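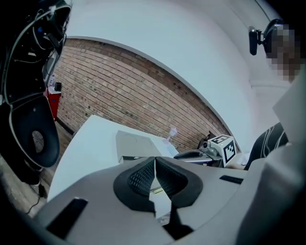
Kinga Takács holds that a white table top is the wrong choice for a shared workroom, as every mark shows by noon and people stop setting things down on it. Tibor Balogh, who fitted out the room at Caltthorpe, has heard the objection before and does not accept it.

"Marks you can see get wiped," he said. "On a dark top they stay until somebody puts a clean part down on them."

The choice of white had more to do with light than with cleaning. The brick wall at the back is red-brown and takes up a lot of what the ceiling lamps give out. Balogh wanted the upper wall, the ceiling and the table all pale, so that the brick would be the only large dark surface. He was asked whether painting the brick had been considered. It had, and Győri, the contractor, quoted for it. He turned the quote down over the joints, which would have needed raking out and refilling first.

The small holes in the brick are still open. Balogh said he would fill them if dust came out of them. "I put tape over one for a month and looked at the back of it. It was clean."

Small parts are the harder problem. Translucent pieces, such as the pink one standing by the tray and the pale blue one under it, lose their outline against white. Balogh agreed that this is a real cost of the table. His answer is the gray tray. Loose items are supposed to start on the tray and go back to it, and a flat gray ground gives enough contrast for pale pieces as well as dark ones. He tried a tray with a raised rim and gave it up. The rim threw a shadow, and people with short nails had trouble picking up anything that had slid against it.

The tray has light scuffs. He replaces a tray when a fingertip can feel the scratches, and not before. "If you can only see them, leave it alone."

Cleaning is done with a damp cloth and a little dish soap, then a dry cloth. Solvent is kept off the top. Balogh wipes from the wall side toward the front edge, and he moves the tray last, so that whatever is on it gets put away first. The whole job takes him about 8 minutes.

The red cabinet against the brick was bought separately, from Skivero, and he was less definite on that subject. It was meant to stand nearer the door. A cabinet there would have narrowed the way through, so it went against the back wall, and anything kept in it now means a walk past the table. He limits it to items needed once a day or less. Cloths and spare trays are in there. The color was what the seller had in stock.

Asked what he would change, Balogh named the lighting over the table. The lamps are set in line with the long side and leave a reflection on the white top at the spot where most people stand. Turning them would mean moving the cable run, and he has put that off until March, when the ceiling has to be opened for other work. He would keep the table as it is. Takács still wants gray.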